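Bench 2 notebook – equipment list for the next round

Carrying on from the last entry. The budget form goes in at the end of June and I would like the list settled before then, so most of this is money and what it buys. Comments in the margin please, and initial them.

Where we stand. The arm is paid for and stays. The gripper that came with it is fine for anything rigid with parallel sides. The wrist camera is the one that came in the starter kit, fixed focus. The fixed camera is an old one from the stores. Everything else on the bench has been bought out of petty money as we needed it, mostly kitchen things, and none of it has ever been on a proper list. That needs sorting, if only so the next person can reorder the same items.

The job we are planning for is squeeze and pour: bottle to cup, cup on and off the scale, weight logged. We have the objects. The question is what else has to be bought to do it well enough to be worth reporting.

Wrist camera first, as it is the item I keep being asked to justify. Close in on the yellow bottle, the picture goes soft all over. The rings near the end of the bottle still come through as two pale bands with a darker line between them, and there is a patch of fine up-and-down lines in the shaded part, but there is no crisp edge anywhere to work with. The fixed focus is set for further out and at grasping distance we are well inside it. 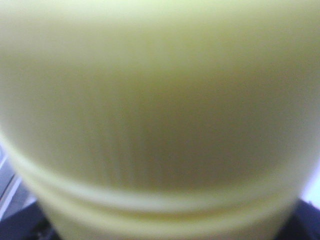 Balness, June

Wrote the first half of this at my desk and the rest over at the Balness unit with the bench in front of me, which is a better way to do a shopping list.

Options for the wrist camera:

a) Leave it. Cost nothing. Do the last bit of the approach from the fixed camera and the arm's own position, and ignore the wrist view once we are close. Works as long as the bottle has not been nudged.

b) Swap the lens for a closer one. Cheap, but then we lose the longer view, and we use that to find things in the first place.

c) Autofocus module from Trillton, 154 each. It has the same bolt pattern as the present one, so no new bracket. Lead time was given as "a few weeks", which I take to mean more than that.

d) Depth camera. Too big for the wrist as it stands, would need a new mount, and the minimum distance on the ones I looked at is no better than what we have.

I am going for (c) and asking for 2, one to fit and one on the shelf. We lost the best part of a week last time a cable tore out and there was no spare. If only one is approved we fit it and keep the old one in the drawer.

Gripper fingers. The bottle is a straight cylinder and smooth, and the standard pads touch it along a narrow line. Squeezing is a different matter from holding. To get sauce out the fingers must press in by an even amount, and to carry it they must not. Two ways to do this: a second set of curved pads, changed by hand between jobs, or a gripper with proper force control. The Woldemariam quote for the force-controlled one came in at 1719 without delivery. It is a fair price for what it is. It is also more than the rest of the list put together, and I do not think we can ask for it on the strength of one job.

So: curved pads, printed in-house, soft facing glued on. Material cost is small. I have put 20 on the form for facing sheet and adhesive, and if it comes to less then it comes to less. The Woldemariam quote goes in the folder for next year, and I have asked whether they will hold the price. No answer yet.

The blue cup needs a mention here too. It tapers, wider at the rim than the base, so pads cut for the bottle will only meet it properly at one height. Before we print anything, measure both and see whether one radius will do for the pair. If not, the cup gets the flat pads and we accept a hand change in the middle of the run. An automatic changer is not going on this list.

Scale. This is where I have changed my mind since the last entry. The kitchen scale is cheap, it has a steel platform with room for the cup, and we already own it. What it does not have is any way to get the number out except by reading the screen. The plan was to point a camera at the display and read the digits. Having set the bench out again today I am less keen.
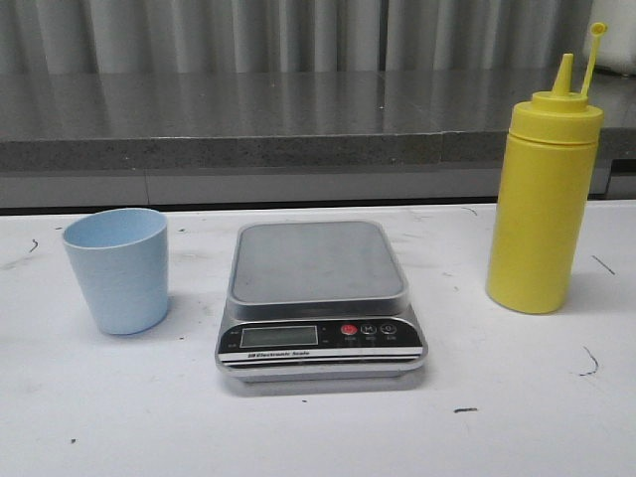
The display is a small grey-green one, low contrast at the best of times, and from where the fixed camera sits it takes up very little of the view. The small print around the buttons cannot be read at all from there. There is also the matter of auto-off. The scale puts itself to sleep if left alone, and a slow run would leave it alone for long enough. Then someone has to lean in and press a button, or the arm has to learn to do it, and that is a whole extra task for the sake of saving a bit of money.

Zirkero do a bench scale with a serial output and no auto-off. Platform is a similar size. I have asked for a price including the cable, as the cable was extra on the last thing we had from them and it was not a small extra. Leaving that line blank on the form for now. If it comes back silly, the fallback is a bare load cell under a plate with our own board reading it, and I would guess two days of someone's time to get that steady.

Keep the kitchen scale either way. It is a perfectly good object to have on the table for the placing runs, and it is handy for checking the new one against.

Bench top. The white surface is showing its age – scuffs, grey smudges, a few thin dark marks. For looking at, no problem. For picking out objects against a plain background, small dark marks are just the kind of thing that gets picked out as well. I had meant to ask for a new top. Having priced one, I would sooner try a good clean first and then a sheet of matt white over the lot, which can be thrown away when it gets bad. Matt matters. The counter behind has a polish on it and shows the curtain stripes, and we do not want the same thing happening on the table.

Background. Related to the above. The pleated curtain behind the counter gives light and dark stripes right across the top of the view, and the nozzle of the bottle is tall enough to come up over the back edge of the table. A plain board stood at the back of the table would deal with both curtain and counter. Offcut from the workshop, painted, no cost to this budget. Should be tall enough to clear the cap on its stalk, as that goes up higher than the nozzle.

Lighting. Not asking for any this time. Shadows are soft and we have managed. Come back to it once the board is up.

Consumables. Spare bottles and cups. The bottles are the sort of thing shops stop selling without warning, and a new one with a different lid would mean doing the pads again. Buy a stock of the same ones in one go. Same for the cups, same colour if possible. The tethered cap may want cutting off on the ones used for squeezing. Leave it on the rest, so we can see whether it gets in the way of a grasp from above.

What goes on the form, in order of how hard I will argue for it:

Autofocus wrist cameras, Trillton, 2 at 154
Scale with serial output, Zirkero, price to come
Spare bottles and cups, one order
Pad facing and adhesive, 20
Matt white sheet for the table

Held over: force-controlled gripper, Woldemariam, 1719. New bench top.

Jobs before the form goes in:

Chase Zirkero for the price, with cable, in writing.
Measure the bottle body and the cup at the height we grip it. Write both on the inside cover of this book where the arm settings are.
Check that the Trillton module will run from the present wrist cable. The data sheet says yes to the plug and says nothing about the length.
Ask the workshop for a board.
Clean the table and leave a note of which marks did not come off.

I am back at Balness on Tuesday and will do the measuring then, unless someone gets to it first. If you do, please use the metal calipers, as the plastic ones have a bent jaw and should have been thrown out by now.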